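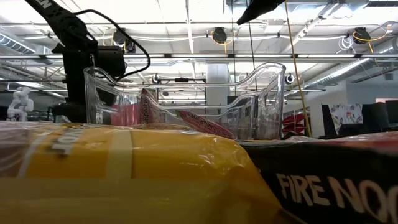 I went to the Pudik open day on Saturday mostly because Johanna Berchtold had a spare pass and I had nothing better to do. The invitation promised "the future of order picking." I have been to a few futures by now and I usually come home with a tote bag.

Pudik is out in Notton, 45 minutes on the bus, and the hall is the usual sort, lots of ducts and fluorescent lights. The job on show was sorting instant noodles. Packets on a table, clear plastic bins, robot arms, put the one in the other. My nephew could do it, though he would want paying in noodles.

I asked the guide why noodles. He said crinkly plastic is hard for a gripper because it shines and changes shape when you squeeze it. Fair enough, I believe that part. What I wanted to know was how often it goes wrong, and for that I got a brochure. The brochure says 532 picks without a person stepping in. It doesn't say on which day, with which packets, or how many tries they had before that run.

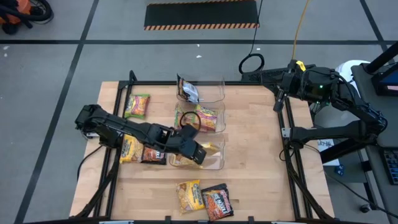

The other thing is that there are two arms on that bench. I asked whether it needs both or whether the second one is there to look busy. Johanna kicked my ankle. The answer was "it depends on the task," and then we were moved along to the coffee.

I timed one packet at 18 seconds from table to bin. I also timed myself at home on Sunday with a bag of ramen and a salad bowl, and I'm not going to print my number, but Pudik should be worried.

Johanna liked it a lot more than I did. She works with the Plumov system and says theirs took 6 months to get to this point, so she was impressed by how calm everyone was. I'd like to go back on an ordinary workday and stand there for a whole shift. I asked if that could be arranged and the guide wrote down my email address, so we'll see. Öberg has an open day in June and she's already trying to talk me into that one.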